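Ticket: Codby front desk PC, random freezes and restarts
Status: open, watching
Priority: medium
Reported from: Grukville branch

Problem as reported
Machine locks up mid-booking, screen goes solid, mouse dead. Sometimes restarts by itself, sometimes needs the power button held in. Started in January after the Pivura booking client got updated. Desk staff blame the update. Maybe.

Log

Morning, first look
Remote session dropped twice before I could pull anything. Event viewer full of unexpected shutdown entries, no pattern by time of day. Disk check clean. Temps fine at idle. Pivura client log just stops, no error line at the end, so it's probably not the client closing on its own. Asked the desk to write down what was open each time. Got three notes back, two of them just say "froze again".

Rolled Pivura back one version anyway. Froze before lunch. Put it back on the current one, people were complaining about the missing calender view.

After lunch
Ran the built-in memory test overnight setting by mistake, canceled, ran the short one. Errors in the first pass. Ran again, errors again, different addresses. OK so memory is where I'm looking now, not Pivura. Told the branch to use the spare laptop for bookings til further notice. Printer on the laptop needs the Begum driver, see the other ticket.

Case open, one module at a time from here.

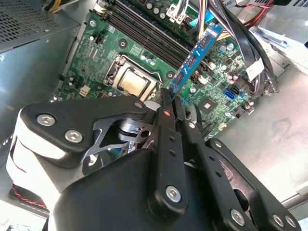 Blue memory module, above the board.

Notes on the swap test
Short test only, full test takes too long per round. Test with one module in, power down, pull the cord, swap, repeat. Label the modules with tape first, I forgot and had to start over. Module A clean on 4 passes. Module B throws errors on the first pass in the slot it came from, and again when moved. Module A in that same slot is clean. So its the module and not the slot.

Also while in there: checked the power supply plugs were pushed all the way in, checked for anything touching the board. Didn't touch the processor. 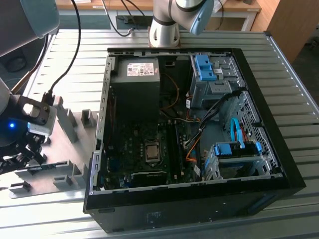

Parts
Requested a matching pair from Begum instead of a single. Mixing old and new on this board has bitten us before. Lead time 6 days, they say. Purchase request is in under the Grukville budget, needs approving today if possible pls.

Running on module A alone in the meantime. Slow, but it booked 102 test entries in Pivura without a hang. I'd call that good enough for the desk to use, just keep the browser tabs down. Warned them.
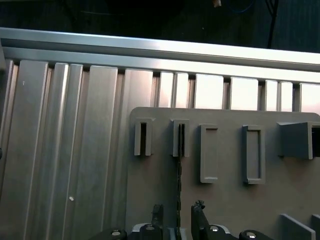 Still to do
- Fit the new pair, full memory test overnight, the long one this time
- Delete the old crash dumps, they're eating the drive
- Put Pivura auto update back on (turned off during rollback, easy to forget)
- Collect the spare laptop from Grukville and wipe the saved logins
- Reply to the desk about the calendar colors, separate issue, settings page

Leaving open until the long test is clean. If it freezes on module A alone, call instead of adding a note, then I'm looking at the power supply next.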